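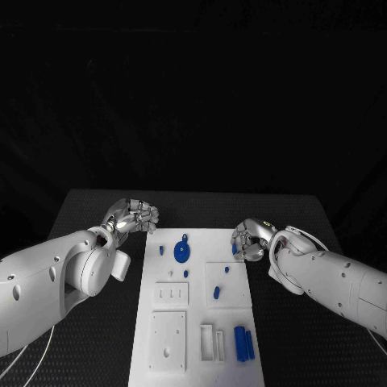

Irkari is moving to Vieira Street, and the Brastenano glass is coming back

2023-06-24

Two bits of jewellery news for Pukamby people, and I've been sitting on the first one for a week because I'd promised to. Irkari is leaving the arcade! The shop has signed on a place at 879 Vieira Street, the old shoe repair shop with the green tiles out the front, and the move happens over the winter break. The second bit is that Irkari will be carrying Brastenano's glass plugs again, in the in-between sizes, which those of us with stubborn earlobes have been whingeing about since the line disappeared.

I'll do the shop first.

If you've ever tried to get a nose stud fitted at Irkari on a busy afternoon you'll know the problem. The arcade shop is tiny. There's one counter, one mirror, and a bench outside that belongs to the bakery next door, so you wait there smelling finger buns while your nerve slowly goes. I had my second helix done in that shop and my bag had to sit on my lap the whole time (it's a big bag, but still). The piercing room has a curtain that doesn't quite meet the wall and you can hear every word of the bakery's radio through it.

Vieira Street gets two proper piercing rooms with doors, a longer display counter, and a sit-down bench at the back where the repair work will be done. At the moment repairs get sent out, and a simple jump ring can take a fortnight. Once the bench is going they're hoping small jobs can be done while you wait, things like a new post on an earring or a bent hook straightened. Stone setting will still go out. So will anything with enamel on it, after what they described to me as a very bad experience with a heated butterfly.

The last day in the arcade hasn't been locked in because the electrician on Vieira Street has found something he doesn't like behind the tiles. I asked what and was told "wires". The shop will put a sign on the arcade door when it knows, and there'll be a few days in the middle when neither place is open. If you've got a repair waiting to be picked up, go and get it before then. They've got a drawer of unclaimed things going back to March and would dearly love not to have to move it.

Bookings already made for piercings will be carried over to the new address unless you ask otherwise. Downsizes are still free if you had the piercing done with them, and you still need to bring your card, the little pink one. I lost mine years ago and they found me in the book by the name of my cat, which I'd apparently given as an emergency contact.

What Brastenano is bringing back

Right, the glass. For anybody who missed it the first time, Brastenano makes plugs and tunnels and a few hanging pieces, and for a good while their single-flare glass was the thing everyone in Pukamby had in their ears. Sea green, smoke, a honey colour that looked like cough syrup in the best way. Then the in-between sizes were dropped and you could only get the standard steps, and then the whole glass range went quiet and the brass took over.

I like the brass! I own too much of it. But brass goes green on me by lunchtime in summer and it smells like a handful of coins, and I can't sleep in it. Glass I can leave in for weeks. It's smooth, it's easy to wash, it warms up to your skin, and if you drop it on bathroom tiles you find out very quickly why people buy spares.

The new run has the old sea green and smoke, plus a milky white and a dark plum I haven't seen in person yet. No honey. I did ask, and then I asked again in a sadder voice. Brastenano says the honey glass rods they used came from a supplier who's stopped making that colour, and the samples from elsewhere came out looking like weak tea. They haven't ruled it out for later.

Prices at Irkari will be $47 a pair for the smaller gauges and $58 for the larger ones, with the changeover at 0g, so 0g itself is in the cheaper lot. That's dearer than last time, as everything is. Each pair comes with the soft rings that hold single flares on, and spare rings will be sold at the counter in clear or black. Please buy the spares. I've crawled around the floor of a cinema with my phone torch looking for one of those rings and I wouldn't wish it on anyone.

The in-between sizes are the part I'm most excited about, and I know it's dull if you only wear studs, so skip ahead if that's you. Going up from 2g to 0g is a big jump for a lot of ears, and people get impatient, shove it through and end up sore or worse. A 7 mm plug sits between the two and gives you somewhere to stop for a couple of months. I've been parked at a 7 with the same scratched pair of acrylics since I started again (long story, I took everything out for a job I had for less than a year) and I'd love something nicer to be parked in.

There are 1,616 pairs in the whole run, across every size and colour, and Irkari isn't the only shop taking them. I don't know how many are headed to Pukamby. The shop wouldn't tell me, except to say that the plum is the smallest share and the smoke is the biggest, so if you've got your heart set on plum in a 7, hello, get behind me.

You can put your name down now for a pair in the arcade shop, no deposit. They'll hold it for a week once the box lands, then it goes on the counter. Phone is fine too, but messages sent through the social pages are being missed at the moment with everything going on, so don't rely on those. No holds over the net at all for this one. The glass won't be going on the website until after the move.

A few things people have already asked me

Will the brass stay? Yes. The spiral weights and the moon hangers are both staying, and there's meant to be a new teardrop shape later in the year. The yellow gold plated pieces are being thinned out, and whatever's left in the arcade will be marked down rather than packed into boxes. I saw a tray of plated hoops there the other day, nice ones, with a hinge at the back.

Are they changing what they pierce with? No. Plain titanium for fresh piercings, same as always, and they won't put glass or brass in anything that hasn't healed. I've heard people argue with them on this at the counter. You won't win, and I reckon they're right.

What about parking? Vieira Street has angle parking out the front, one hour, and it's free after lunch. There's a step up at the front door which the arcade shop doesn't have. The landlord has agreed to a ramp at the side entrance and it's supposed to be in before opening. I've asked to be told when it's done and I'll post when it is, as a couple of you wrote to me about it last time I mentioned a possible move.

Can you bring old jewellery in to swap? Not worn body jewellery, no, for the reasons you'd expect. They will take back unopened Brastenano pieces with a receipt, for store credit, up until the arcade closes. After that it's back to the usual rule, exchange only.

Is the big mirror coming? The one with the chipped gold edge that makes everybody look like they've had eight hours' sleep? Yes, it's coming. I checked that before I checked anything else. It's getting the wall opposite the door, and it's going over in the back of somebody's ute wrapped in doonas.

I'll be in on opening day for the plugs and, I suspect, a pair of those hinged hoops if they haven't gone by then. Until the sign goes up, arcade hours are the same as usual, closed for half an hour at lunch.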